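Mar 8, 2019

Glaze tests, batch 13. Kiln up to 1157 on the controller, which as usual means whatever the controller would like it to mean. Rok Golob swears the thermocouple is fine. Rok Golob also swore the shelf was level.

The Solico frit went in at 10 per cent this time. Tiles one to four came out smooth and slightly smug. Tile five has crawled off its corner and left a bald patch the shape of Portugal. Same bucket, same brush, same afternoon. I have written "dust?" next to it, as I have next to every fault since May. 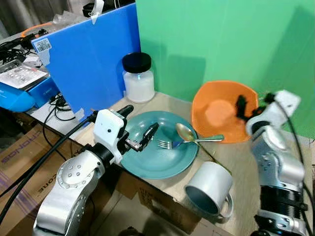

The other nuisance is the sieve. Somebody has put the 100 mesh back in the drawer marked 80, and I have a nasty feeling the somebody has my handwriting. Batches 11 and 12 are therefore suspect and shouldn't be compared with anything, including each other.

Matić rang about the clay. Their new bag shrinks a touch more than the old one, but they say we won't notice. We noticed. The lid for the Geston jar now drops straight through the hole.

To do: relabel the drawers, remix 11 with the proper sieve, fire tile five again out of spite. Ask Skuduter whether they still want matt, as their last message said "matt but shiny" and I haven't had the strength to reply.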